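Speaker notes: Teaching cloth handling by hand
Borghild Holmgren, Tillov
August 6, 2024

Slide 1. Title
Name, group, go straight on. The Grirner people have seen the arm talk already, so skip the hardware history.

Slide 2. Two ways to show the task
Remote control: operator sits at the leader arm, follower arm copies. Joint data is exact. Operators are slow on cloth and tend to pinch too deep.
By hand: operator holds the gripper tool and does the job directly. Faster, and people move the way they normally would. Pose has to be recovered afterward from the wrist view.
Say clearly that we keep both sets. We train on them separately first, then mixed.

Slide 3. Collection plan
300 demonstrations by hand, 300 by remote control. Same garments, same instruction sheet. Each operator gets 2 practice runs that are thrown out.
Chu was the pilot site and Pastero the main one. If asked: homes were left as they were, with their own bedding and lighting.

Slide 4. Jeans on a bed
Talk over the picture, one minute at most. Folded denim on a leaf-print bedspread, a finger on either side. Point at the long raised seam and the double-stitched one to its right. Seams are strong edges inside the garment, and our first segmenter took them for the outline. Then the dark gap along the top edge, where layers of cloth meet. Picking one layer or the whole stack is the choice the policy has to learn, and the instruction sheet must say which.

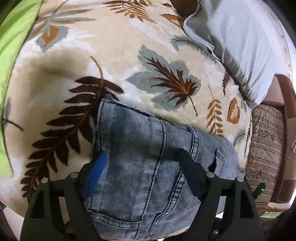

Slide 5. What goes wrong in labeling
Start and end of grasp. Finger width alone is a poor signal on thick cloth, because the pads stop early. We mark the grasp by hand on a subset and check the automatic labels against it.
Printed bedding: leaf shapes get labeled as objects. Fixed by having annotators view the clip in motion before marking anything.

Slide 6. Length and cutoffs
Clips are capped at 480 frames. Longer attempts are split at a regrasp. Do not get drawn into the frame rate argument here, take it in questions.

Slide 7. Next
Second round in October. Shirts and towels added, jeans kept as the reference item. Ask Pastero for their operator notes.
Questions. Backup slides 8 to 11 have the calibration steps.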